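From: bin-teleop list member
Date: 2020-10-14
Subject: Re: [teleop-demos] Bad demos from the bin cell, keep or toss?

> We're at the point where we have to decide what to do with the
> demonstrations recorded in September. Total was 1053 on disk.
> A lot of them have the operator stopping halfway, or backing out
> and going in again from another side. Do we drop those or leave
> them in? Also, did anybody settle on hand guiding vs. the remote
> handles? The Treltstead notes say hand guiding for everything but
> I see remote in half the logs.
>
> And please, can someone write down how the bin is supposed to be
> set up, I've seen three versions.

Quick answers, have to be back at the cell in a bit.

**Keep or toss.** Keep the ones with a pause. Toss only if the recording stops before release or the arm faulted. I ran the filter with that rule last night and got 903 left. The older, stricter rule (no re-approach at all) leaves 498, and I think that's way too few, plus it throws out exactly the stuff near the walls where everyone needs a second try. If the policy never sees a re-approach it wont learn one. List is in the shared folder under Punetti, text file, one ID per line.

**Hand guiding vs remote.** Both, sorry, the notes are old. Hand guiding is fine for the open part of the floor. In the corners your own arm ends up in the side camera and you push the wrist into the wall without feeling it. So: corners and anything standing against a wall = remote. Scale the translation down before you go below the rim. Rotation leave alone. Iwasaki handles drift a little after a long session, so re-zero between episodes, not during.

One thing I keep seeing in the logs, people steer with the wrist camera only. Look at the side view too. With the arm all the way in, the joint and the cable bundle cover a good part of the floor and you can lose an object completely.

**Bin setup.** Version that counts:

- bin clamped at the rim, check the clamps before you start, not after
- blue tape on the table stays where it is, dont "fix" it
- 5 objects, loose, no stacking
- at least one near a wall, one close to a corner
- cables checked for slack with the arm at full reach, *both* directions
- new layout for every episode, don't just put things back where they were 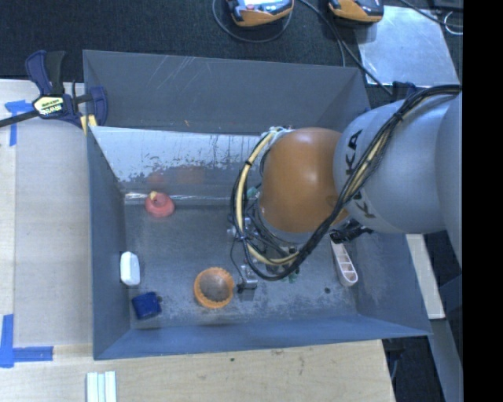 *Bin cell, arm in the bin, 5 objects on the floor. KUKA with the full cable bundle on.*

The cable loop by the orange joint is the thing to watch if you rotate the last axis by remote. There's no force feedback on our side so you only notice when the motion gets jerky, and then the episode is junk anyway. Go back the other way round, take the longer path.

Still open: labels. Tomis wants a success flag per episode, I'd want one per grasp atempt. If you have an opinion send it to the list and not to me, I lose track of private mail.

More later, uploading the filter script tonight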